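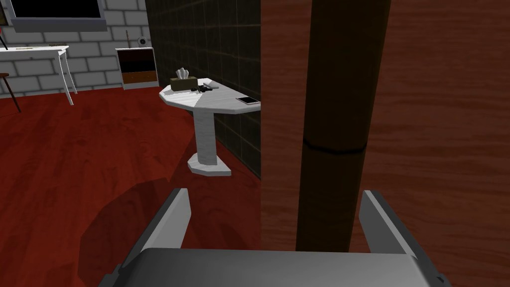 Reddish-brown wood grain, close up

Drileck Turnaround Planner
Altumitz sells this as a 14-week course for chief executives of food companies. We stock it, and we have doubts. The workbook is good on cash and supplier debt. The chapter on culture is thin — seven pages, mostly slogans. Claims of "lasting profit" come with no accounts to check. Ask Uliana Pylypenko for a sample chapter before you pay.

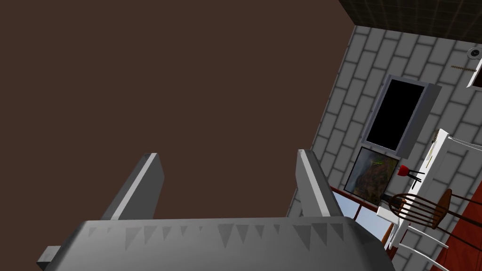

Price and license
$593 per seat. No refunds once opened.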